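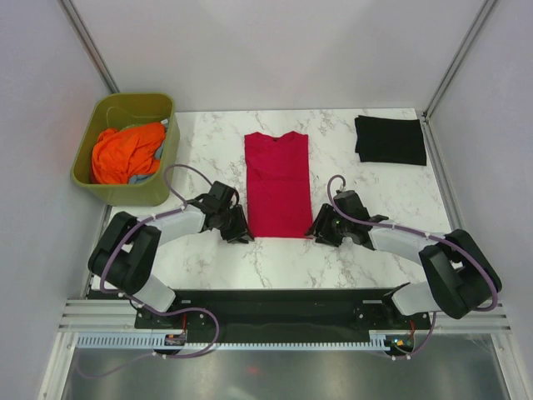 Fig. 2. Folding spot: basket back left, shirt in the middle, finished pile back right.

Section 2: Shirts and tops

Read Section 1 first if the table isn't set up yet. Everything below assumes a clear middle, clean surface, basket within reach.

Layout

Basket goes in the back left corner. Unfolded stuff stays in it until its turn. Don't tip the whole load out, you'll end up folding on top of sleeves.

Finished pile goes back right. Dark things and light things can share it if they're all clean and fully dry.

Middle of the table is for one garment at a time. One.

CAUTION: Wipe the table before every load. Stone-look tops hide crumbs and hair really well, and a black top will pick up all of it. Plain damp cloth, then dry. No spray polish (it transfers).

2.1 Before you fold

1. Take one piece out of the basket. Pull from the top, don't dig.
2. Check it's dry at the collar, the cuffs and under the arms. Damp anywhere, hang it back up.
3. Turn it right side out. Sleeves too.
4. Empty any pocket.
5. Shake it once, hard, holding the shoulders.

Note: bright reds and oranges, first couple of washes, keep them off pale things in the basket if there's any damp at all. Dry is fine.

2.2 Long strip fold

Use for long sleeves. Short sleeves the same, skip step 4.

1. Lay the shirt face down, collar at the back of the table, hem toward you.
2. Smooth from the center out. Flat hands.
3. Bring one side in, a third of the way across. Fold line runs straight from shoulder to hem.
4. Lay the sleeve back down along the fold so it points at the hem. It should not stick out past the edge. If it does, angle it in a bit more at the shoulder.
5. Same on the other side.
6. Smooth again, top to bottom.
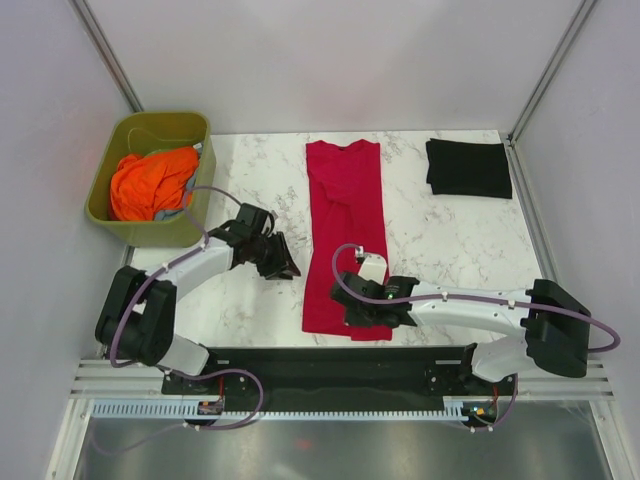

You should now have a long narrow strip with the collar at the far end. If it's wider at the hem than at the shoulders, open one side and redo it. Don't try to tug it narrow, that just puts a twist in the back and you'll see it when you wear it.

2.3 Closing the strip

1. Take the hem with both hands, one at each corner.
2. Lift, don't drag. Dragging bunches the layer underneath.
3. Bring the hem up to just under the collar, not over it.
4. Press the new fold lightly with the side of your hand.
5. For a drawer: fold in half again, same direction. For a shelf: leave it.
6. Turn it over so the neckline shows.

Small creases at this point are normal. They drop out in the pile. Deep ones across the chest mean step 6 of 2.2 got skipped, so go back and do it.

2.4 Stacking

1. Slide both hands under, palms up. Carry it flat.
2. Set it on the pile with the folded edge facing you.
3. Line up the front edges. Backs can be uneven, doesnt matter.
4. Heavy things at the bottom. Sweatshirts, thick cotton. Thin tops last.

CAUTION: Don't press down on the pile to make it shorter. If it leans, start another one.

If you use the Hunau shelf dividers, measure the gap before you fold anything. The strip needs to fit with a finger of space each side. Too wide, bring the sides in further at 2.2 step 3.

Troubleshooting

Shirt slides while folding: table is too smooth or still wet from wiping. Dry it. Still sliding, put a thin towel down.

Collar won't lie flat: fasten the top button if there is one. Crew necks, pull the neckband gently side to side once and let go.

Sleeve makes a lump: it's doubled under. Open the side, pull the cuff straight, fold again.

Pile tips over: mixed fabrics, or the fold edges are all on one side. Turn every other piece around.

Edges don't match: check the side seams, not the hem. Some shirts come out of the wash twisted and the hem will never be straght. Go by the shoulders instead.

When the basket is empty

Wipe the inside, including under the rim. Let it air before the next load goes in. Piles go away the same day if possible, left out they pick up dust and you're doing it all again.

Pants and shorts are in Section 3. Fitted sheets, Section 5, read the whole thing before starting.

Text: Nawal Amrani. Steps checked by Vasilis Radulović. Flomel Home Guide, revised October 23, 2024.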